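Print this ticket | E-mail this ticket

Ticket 2861: module keeps dropping out of the socket panel

Opened Thursday, November 7, 2019

Hello all, me again with the grey panel! Logging this properly because I've now lost most of a day to it, and I'd like whoever picks up the Skudow bench after me to have a head start.

So, the symptom. The module goes into its socket, the check light comes on, and then after a bit (sometimes a minute, sometimes the length of a cup of tea) the reader shows code 33 and the light goes off. Press on the module and it all comes back. Let go and you've got a while before it does it again.

What I tried, in order:

Swapped the module for another from the Gromalent box. Same thing.

Swapped the cable. Same thing, and I managed to drop the old one behind the bench, so if you find it, it's fine, put it back in the drawer.

Restarted the reader. It came up with build 1675, same as the one on the Anville bench, and Anville has no trouble at all. So I've stopped blaming the software (sorry, software).

Then I got the torch out and had a proper look at the socket. There was a tiny whisker of plastic along one inside edge of the recess, left over from printing I should think, and the module was sitting up on it ever so slightly. You couldn't see it from straight above but you could feel it with a fingernail.

I trimmed it with the small blade, brushed it out and tried again. Much better! It ran for almost 28 minutes before I got the code, and that time I'd knocked the bench with my elbow, so I'm not sure it counts.

Still to do: check the other sockets for the same whisker, and ask Mercado whether the newer panels have the wider border. I'd also like to try one from a fresh print before we go sanding anything, as you can't put it back once it's gone.

Leaving this open until it's done a full afternoon without dropping out. If you see code 33 on any other bench please add it here and don't start a new ticket, I've already got two to merge.

Print | E-mail
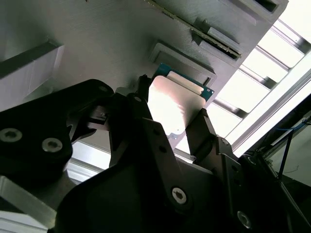

Module at the socket, grey panel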